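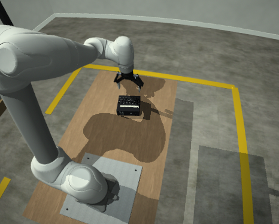 Read the Manual: Notes for the Afternoon Slot

Running order: opening, the Storell booklet, warnings, words on the thing itself, the fix, questions. Thirty-five minutes if I don't tell the boat story. I will tell the boat story.

OPENING

Walk on. Don't thank the lunch.

Ask who has read an instruction manual all the way through. Wait. There's usually one hand, and it usually belongs to someone who writes them. Ask that person what it was for. Last November the answer was a pressure cooker, and the room got very quiet and respectful.

Say what I do. I write and edit instructions. I've done it for nineteen years. At parties I tell people I'm in publishing.

Main claim, say it slowly: people come to a manual in the middle of a problem. They have a part in one hand. They are already annoyed. We greet them with "Congratulations on your purchase."

Pause for the laugh. If no laugh, keep going, it wasn't that good.

THE STORELL BOOKLET

Storell made a shelving unit. Good shelves, I own a set. The booklet that came with it ran to 122 pages in eleven languages, and the English part began on page 37, behind a section on the company's founding.

Tell them about the call log. Over one winter the help line took 742 calls on that product. I read the notes on every one of them, in a room with a vending machine that only took exact change. Nearly all of the callers wanted the same thing: which way up does the back panel go.

It was in the booklet. It was in a footnote. The footnote said "see orientation note," and the orientation note was on the inside of the box lid, which by then was out with the recycling.

Slow down on this part. I want them to feel the lid leaving the house.

We moved one sentence. "The smooth side faces the wall." Put it right before the step where you pick up the panel. I'd like to report that I was carried through the streets. I got an email asking if the sentence could be shorter.

(If running late, cut from here to WARNINGS.)

Side point on word counts. The Storell people wanted a number for everything, so I gave them one. The old English section was 1476 words. They asked what the right number was. I said it depended. They asked me to put that in a spreadsheet.

WARNINGS

Show of hands again: who has been told not to use a hair dryer while asleep?

Hareo makes a towel warmer. The first draft I saw opened with four pages of warnings, all in capitals, all in the same box with the same little triangle. Do not immerse. Do not climb. Do not use for the drying of animals. Somewhere in there was the one that mattered, about leaving space behind the unit so the vent could breathe, and it sat between the animals and a line about the color of the towels fading.

When every line shouts, the reader hears a kind of surf.

What I suggest, and legal departments will hate it, so say it cheerfully:
Put the warning at the step where the hand is about to do the thing.
Say what will happen. "The vent gets hot enough to scorch paint" beats "RISK OF DAMAGE."
If you can't picture a person doing it, ask who put the line in. Sometimes there's a sad story and the line stays. Sometimes it was copied from a toaster in 1994.

Mention that I lost on the animals. It's still in there.

WORDS ON THE THING ITSELF

Drink some water.

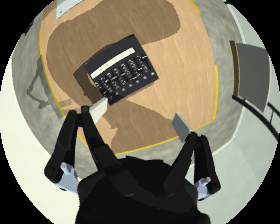 Small knobs in columns, and smaller marks along the top strip.

Labels are instructions too. They're the only ones that never get thrown out with the box. They are also the last thing anyone budgets for, and they get written by whoever is still in the office.

Three stories, pick two depending on the room.

The boat. My brother-in-law's boat had a switch marked AUX. He took this to mean auxiliary light. It was auxiliary pump. We spent a long evening on the lake in the dark, pumping. Do the voice.

The dishwasher. A Dmytriv, rented apartment, a button with a picture of a plate under what I can only describe as weather. I pressed it for two years. I have no idea.

The Stondora oven timer. Pressing the clock button sets the timer and pressing the timer button sets the clock, and the manual explains this calmly, as though it were a feature of the landscape.

Point to pull out of whichever two I used: a word beats a picture when the word is short, and the word has to be big enough for a person over fifty in kitchen light. I am a person over fifty. I keep a flashlight by the stove.

Don't get into the icons argument. If somebody wants the icons argument, they can have it at the coffee table.

THE FIX

Back to being useful. Tell them the cheap test, since they came all this way.

Hand the draft to someone who hasn't seen the product. Give them the product. Sit on your hands. When they stop and look up at you, make a mark in the margin. That's the whole method. It costs a sandwich.

The hard part is keeping quiet. I once bit through a pencil. People will say "oh, I'm being stupid," and you have to tell them no, the page is being stupid, and then go fix the page even though you were rather proud of that page.

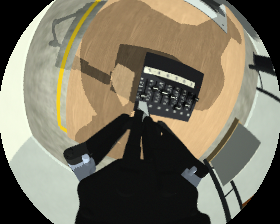

Chibuzor Garba wrote back that the sandwich test was fine for shelves, but that in any office with a deadline the draft goes to the printer first and to a human being second, and would I please stop telling audiences it was easy.

Fair. Read that out, more or less whole, and then admit I've sent drafts to the printer myself. One went out with step six twice. Customers did it twice. Got very good reviews for sturdiness.

So, smaller version for people with deadlines: test one page. Pick the page where the calls come from. If there's no call log, ask whoever answers the phone, and bring a chair, they've been waiting.

QUESTIONS

Likely ones.

"What about video?" Fine until you need both hands and it's on the wrong part. Offer written steps as well.

"Can we drop the paper?" Ask them where their phone is when they're under a sink.

"How do we get management to care?" Add up what the calls cost. I've never seen a love of clear prose move anyone past assistant director.

Handouts are 100 copies, one side, large type. Leave them by the door. Last time the stack had a cover sheet explaining how to take one.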